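Selling kids' stuff in bulk or sorting it first?
Posted by clilterness_mom, July, 9:40 pm

We're moving to a smaller place and my two have outgrown a mountain of toys. I have 2000 loose building bricks in three bins, a train set, and puzzles I'm scared to count. Do I sort the bricks by color and kind, or dump them in one lot and be done with it? My sister Sigita Lapiņa says sort. My back says dump.

vandance88
Dump! I sold mine unsorted on Vamau for 120 and it was gone by lunch. Sorting is a hobby, and moving is hard enough already.

BirutėT
Have to disagree with vandance88. I did 300 bricks per bag, one color family each, and people paid more because they could see what they were getting. Took me 10 evenings with the TV on, and I kind of loved it. - Birutė Tamošiūnaitė

vandance88
Ten evenings!! I'd want a lot more than a few extra bucks for that.

BirutėT
Well, I was watching TV anyway. And the buyers were so nice about it - one lady came back for the rest of the greens.

oldporch
Somewhere in the middle for me. I pull out wheels, doors and people, and leave the plain bricks mixed. Wash everything in a mesh bag, cool water, and let it dry on towels overnight. And pull stuck ones apart before you bag them, like these little green ones, or they'll stay stuck forever.

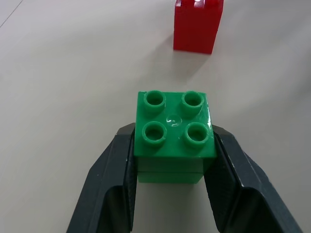 Re: Selling kids' stuff in bulk or sorting it first?
Posted by clilterness_mom, 7:15 am

OK, I'm going with oldporch's way for the bricks (sorry Birutė, I don't have the patience). Does anybody know if the Avotiņš consignment shop takes puzzles with a piece missing? I have at least one like that and I feel bad tossing it.

oldporch
They didn't take mine. Try a preschool, they use the pieces for crafts.

vandance88
Or put FREE on the box and leave it at the curb.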